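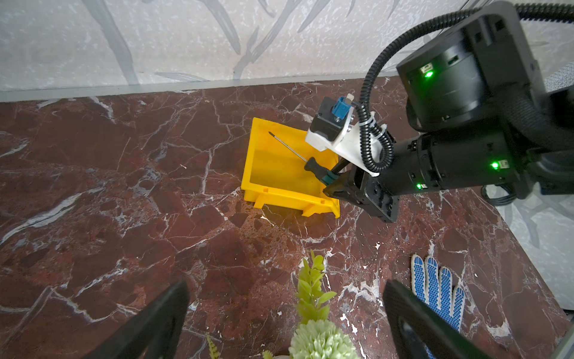

Are Loot Boxes Ever a Good Deal?

Say you're playing Nirkholm. You've just finished a quest, and a shiny chest drops onto the screen. It shakes. It glows. Then a button pops up: "Open for 500 gems!"

Before you press it, let's ask some nosy questions.

What is a loot box?

A loot box is a mystery prize inside a video game. You pay first and find out what you got afterward. It might be a dragon helmet. It might be a pair of brown socks for your character, and you might already own the brown socks.

Some boxes are paid for with coins you earn by playing. Others are paid for with gems, and gems are usually bought with real money. Games like to mix the two up, so check which kind you are spending.

Why gems? Why not just show the price?

Good question. If a button said "3 dollars," you'd stop and think. A button that says "500 gems" doesn't feel like money at all. Gems also come in packs that don't quite match what things cost. Buy a pack, open one box, and you may have a few gems left over that can't buy anything. Then the game offers you another pack. Funny how that works.

What are the odds?

Odds tell you how likely something is. Some games list them, often on a page you have to hunt for. Suppose the Chettiar Cloak has a 1 in 12 chance of being in a box. Lots of kids think this means that if you open 12 boxes, you'll get the cloak.

You might. You might also open 12 boxes and get no cloak. If every box has the same chance, each one is a fresh try, and the game doesn't owe you anything for the ones before.

Try it at home. Pick the number 6 and roll a die 6 times. Did your number come up? Do it again a few more times. Some tries it will show up twice, and some tries it won't show up at all.

But my friend got the best one!

Maybe so. People who win something rare tell everybody. People who get socks mostly keep quiet. Videos work the same way, and a clip of someone screaming over a golden sword gets more clicks than an hour of socks.

What about "Only today!"?

Be suspicious of clocks. In the racing game Waleo, a timer ticks down next to the Nokard Crate. Write down what's in it and look again next week. Plenty of "last chance" items come back, sometimes with a different color and a new name.

Questions to ask before you open one

Is this real money? Whose is it?
Can I see the odds?
Can I get the same thing by playing?
Would I still want it if there were no timer?

If you're not sure about the first one, ask the grown-up whose card is on the account. Do that before you press the button.

Last updated September 2022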